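Friday, 1045

Packet day. Put the kettle on before reading, it goes on a bit.

The sample packets from the Siltcombe trial are finally out of the box they have lived in since the move, and the plan for today was to get them standing up in the divided tray so a person can find one without tipping the lot onto the desk. Shireen predicted an hour. Shireen has not met these packets.

For the record, the starting point was a carton labelled "misc brown" in Nokuthula's handwriting. She stands by the label. Everything in it was wrapped in the same brown paper, and the pencil numbers were on whichever side the wrapper happened to be holding at the time. The order sheet says 281 packets. I'm taking the sheet's word for it until the end of the month, when we have to sign for them and I will take it less.

What we tried, in order:

- **Lying flat, stacked in the slots.** Looks lovely. You can read the top one and guess at the rest. Also the stacks lean, and once one goes it takes its neighbour along for company.
- **On edge, folded end up.** Better. The fold springs open a bit and makes a handle, which Yolandi likes and I don't, as it catches on the next packet when you pull.
- **On end, fold down, number facing the window.** The winner so far. They hold each other up as long as the slot is full. A half-full slot slumps like a bad bookshelf.

The half-full slots are the real problem. Kamala suggested an offcut of cardboard folded into a V as a spacer, and it worked on the first go, to the annoyance of everyone who had been sketching brackets. Cut them a touch shorter than the packet or they get mistaken for one. I have already tried to file a spacer under Ploltesel.

Sorting order was argued over for longer than the sorting took. Tamsin wants it by site (Siltcombe, Mnguni, Ploltesel), I wanted straight number order, and we have settled on site first, then number, meaning Tamsin won and I get to say I contributed. Sites run left to right. Please don't improve on this while I'm at lunch.

Desk notes, mostly for me:

1. Push the two desks hard together before starting. A packet can go down the join if they drift apart, and there is one on the floor under there that I'm pretending belongs to a different trial.
2. Anything with no number, or two numbers, goes on the left desk and stays there. It does not get "just popped in for now".
3. One person types, one person reads the numbers out. Doing both yourself gives you a 6 where there was a 0 and a very confident spreadsheet.
4. Pencil only on the paper. The gel pen bled through and we now own a packet that is mainly ink.

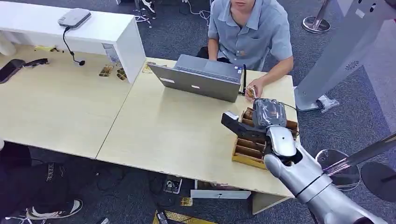
*Packets upright in the tray, strays on the left desk, laptop open for the list.*

The upright rows are easy to thumb through now, and the left desk has turned into a small museum of undecided things. Two of those I can probably settle from the old list. The rest need Nokuthula, who will say they're misc.

Capacity: by my sums a tray like this takes up to 400 if you pack it tight, but tight means you can't get a finger in, so call that a number for the catalogue and not for us. We'd do better with a second tray and some slack in both.

Still to do:

- 11 numbers on the sheet with no packet against them yet. Check the bottom flaps of the carton before anyone emails Siltcombe in a tone.
- More cardboard Vs. Kamala has the knife and the good ruler.
- Proper label strip along the front of the tray. Masking tape will do until September, by which point it will be permanent.
- Move the misprinted Mnguni ones to the back slot and mark them on the list.
- Fish out the packet under the desks. Not it.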